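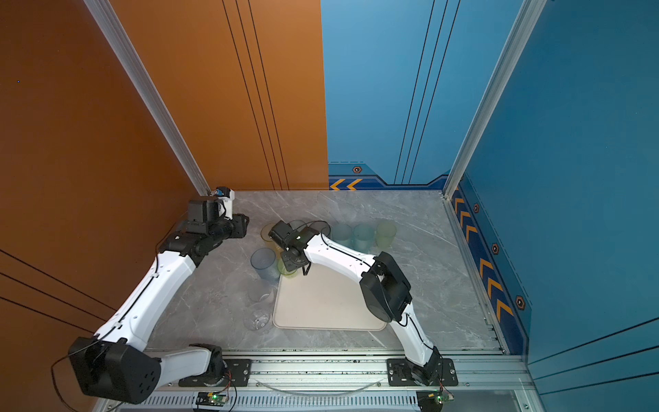

Two arms and a cluster of plastic cups.

MOVING A BLOG WITHOUT LOSING IT
Speaker notes, 2 pm slot

Say hi. Water. Check the mic is on this time.

Who I am: ran a neighborhood food blog called Tela, then moved it, renamed it Misel. Same writer, new address, new host. 2,589 posts came with me. Took most of a March I won't get back.

Ask: hands up if you've got a blog older than your phone. Hands up if you've moved one. (Wait. Let them look around.)

1. Why I moved
Old editor kept eating line breaks. Every save. Support forum was people agreeing with each other.
Also the name. Tela was a street I no longer live on. Half the posts by the end were train trips and soup.
Read out the comment from the reader who wanted "less soup". Pause.
Don't rant about the old host. Two sentences max and move on.

2. Before you touch anything
Export everything. Then open the export and look at it. Mine stopped at 300 posts and said "complete".
Had to pull it by year instead. Slow but it worked.
Photos are seperate. Check where they really live. Mine were in an album I'd forgotten the password to.
Write down your top pages. Paper is fine. For me it was the Ngô noodle shop post, always the Ngô post, ten times anything else I ever wrote.

3. Picking the new place
I tried 2 hosts. Second one was Movano, stayed there.
My test: import one ugly post. Long one, old one, table in it, odd accents in the title. Ngô came through the first host as a question mark and a box. Done with that host.
Ask how you'd get your stuff OUT again. If the help page goes vague, leave.
Skip pricing unless somebody asks.
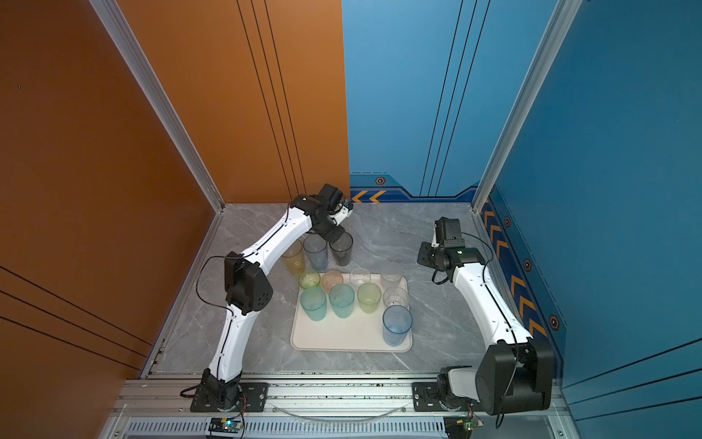
4. Redirects
Boring part, say so, go fast.
Old address has to point to the new one, post by post. Sending everyone to the home page is rude and they don't come back.
Keep the old post names if you can. I "cleaned mine up". Big mistake. Two weekends of spreadsheets.
Pay for the old domain another few years. Put it on auto renew right now, in your seat.

5. Telling people
Last post on the old blog: short. New address in the first line, feelings after. I did it the other way round and people missed the link.
Pin it. Turn off comments on the rest or the spam moves in.
Email list: I had 3,000 names, wrote to them once, didn't nag. Feed readers won't follow you by themselves so post the new feed twice.
Numbers WILL dip. Mine dipped till summer. Don't check every morning (I checked every morning).

6. What I'd leave behind
Didn't need the sidebar. Didn't need the blogroll, most of it was dead links anyway.
Old drafts. Let them go. Kept one, the one about the bus, still not finished.
Do bring the comments. People wrote those. Somebody asked me for a comment thier dad left years ago and I still had it. Slow down on this bit.

Q&A
If asked about paid newsletters: haven't tried it, say so.
If asked about import plugins: fine for small blogs, run it on a copy first.
Leave new address on the screen. Take the charger.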